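Flerkora Kids
Home Stories Science Animals Make It Ask Us
Monday
By Sveva Melis

Where Does Blue Come From?

Look up on a sunny day and you'll see more blue than you could ever paint. Now look down at the ground. Dirt is brown, leaves are green, rocks are mostly gray. Blue is all over the sky and the sea, but it is surprisingly hard to pick up and put in a jar!

For thousands of years, people who wanted to paint something blue had a real problem. Red was easy, because some kinds of dirt are red and you can grind them up and mix them with fat or water. Yellow and brown came from dirt too, and black came from burned sticks. If you look at very old cave paintings, you'll see lots of those colors and almost never any blue.

The Egyptians got tired of waiting for blue to turn up, so they cooked some. They mixed sand, a mineral with lime in it, and a bit of copper, then heated it in an oven that was hotter than any oven in your kitchen. It had to get to nearly 900 degrees Celsius, and it had to stay hot for hours. The blue that came out was so good that you can still see it on beads and little statues today. We call it Egyptian blue.

Later on, painters fell in love with a stone called lapis lazuli (say it LAP-iss LAZ-yoo-lee, it's fun). It came from mountains in Afghanistan and traveled a very long way by donkey, camel and ship. Grinding it was slow, and getting the gray bits out was slower. The paint was called ultramarine, which means "beyond the sea," and it could cost as much as gold. Painters saved it for the most important part of a picture, often somebody's robe.

Then there is the blue you might be wearing right now. Indigo is a dye that comes from a leafy green plant, and the way it works is one of my favorite things in the whole world. You soak the leaves, and after some more steps you get a tub of yellowish-green liquid. You dip white cloth in, and it comes out looking yellow-green too. Then the air touches it — and it turns blue while you watch! The dye is joining up with oxygen, the same gas you need to breathe. The first time I saw it done, at a craft fair in Blackburn, I stood there through 8 scarves and missed my bus.

Some blues are in your food. Red cabbage has a purple coloring inside it that changes depending on what you mix it with. Ask a grown-up to soak chopped red cabbage in hot water, let it cool, and pour the juice into a few clear cups. Put lemon juice in one and it goes pink. Put a pinch of baking soda in another and it goes blue. If you add more and more baking soda it can creep toward green.

Colored liquids in clear glass: 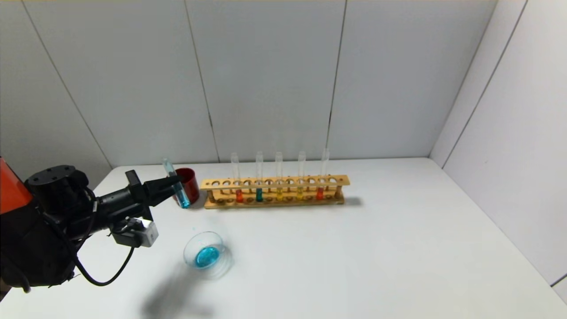
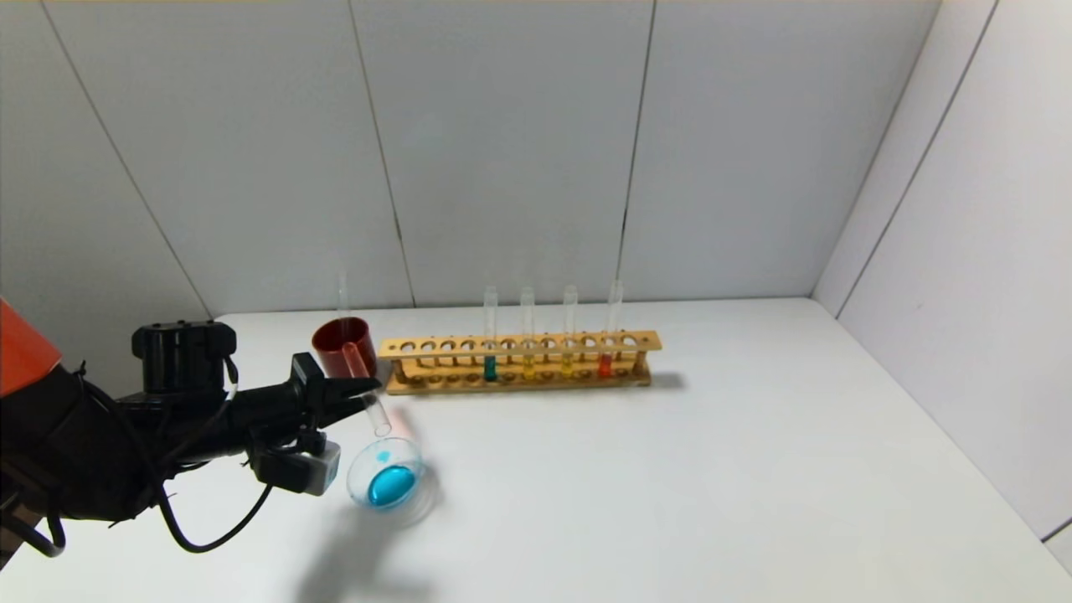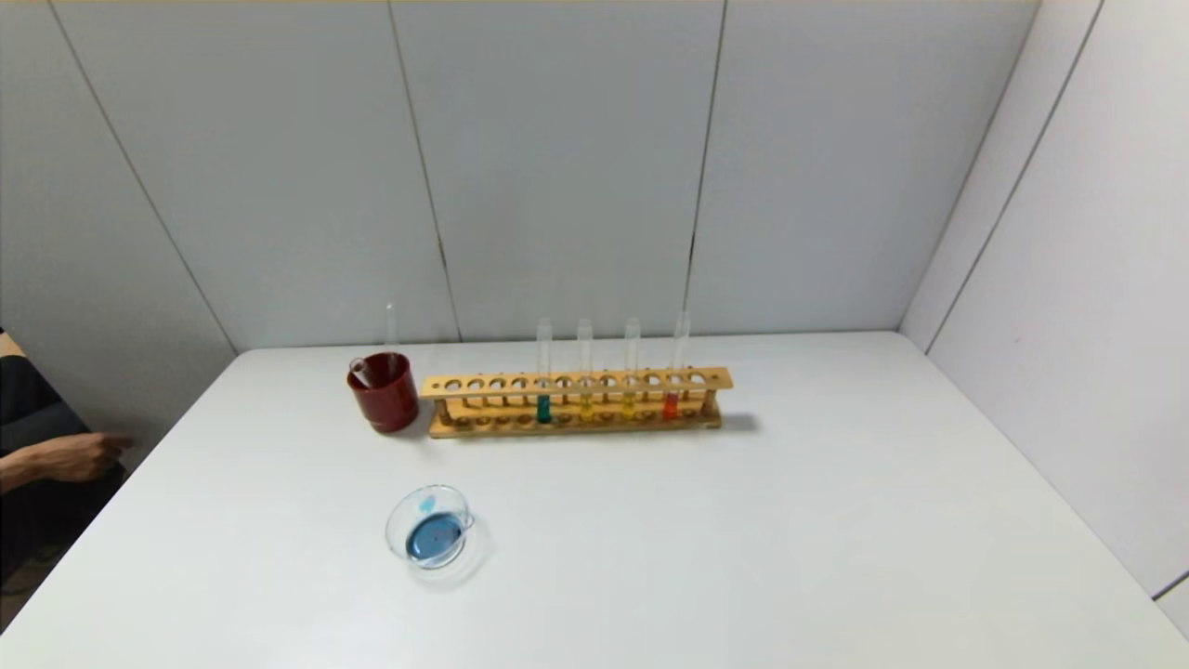
And what about blue animals? Most of them are playing a trick. A blue jay's feather has no blue coloring in it at all. The feather has tiny air pockets inside that bounce blue light back to your eye, and if you ground the feather up, the blue would disappear. The bright blue morpho butterfly does something similar, with tiny ridges on its wings that are much too small to see.

My friend Marianna Chmielewska keeps a notebook of every blue thing she finds outdoors. So far this July she has 23, and two of them are beetles. Start one of your own and see how far you get before supper!

Recent stories
Why Do Onions Make You Cry?
How a Seed Knows Which Way Is Up
Make a Rain Gauge From a Bottle
Can Fish Hear You?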